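How to Wash Red Cotton Trousers Without Losing the Color

Bright cotton loses dye in three ways: heat, friction and alkaline detergent. The procedure for a single pair goes as follows.

Before washing
Empty the pockets and close every button and zipper. Brush dried mud out of the cuffs. Turn the trousers inside out so that the abrasion falls on the reverse of the cloth.

Test for bleeding
Dampen a white cotton rag and press it on an inside seam allowance for 2 minutes. If the rag picks up color, wash the trousers alone. Contrast trim is the first thing to suffer from loose dye – white stripes turn pink and rarely recover fully.

Washing
Set the machine to cold and the gentle cycle. Use a liquid detergent marked for colors, with no bleach or optical brightener. Limit the spin to 1000 rpm; faster speeds set hard creases along the folds. Remove the load as soon as the drum stops.

Drying
Shake the trousers out, pull the side seams straight by hand and hang them by the cuffs in the shade. Do not tumble dry. At 55 percent relative humidity, expect mid-weight cotton to need a full day indoors.

Pressing
Iron on the reverse while slightly damp, on the cotton setting. Lower the heat for ribbon or tape, which may be polyester. Place embroidery face down on a folded towel and press from the back – direct contact flattens the thread.

Storage
Hang by the waistband, away from windows. Check trim stitching before putting the pair away for the season. 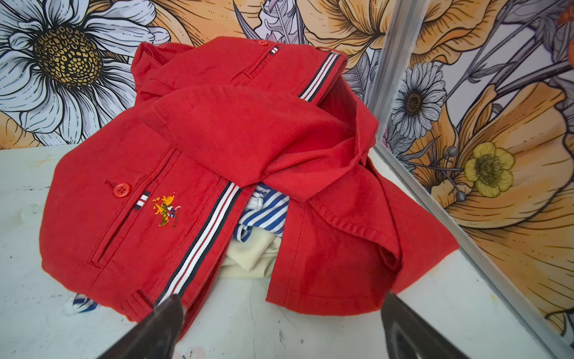 Rafferty Nguyen-Tran
Garment Care Editor, Ellimley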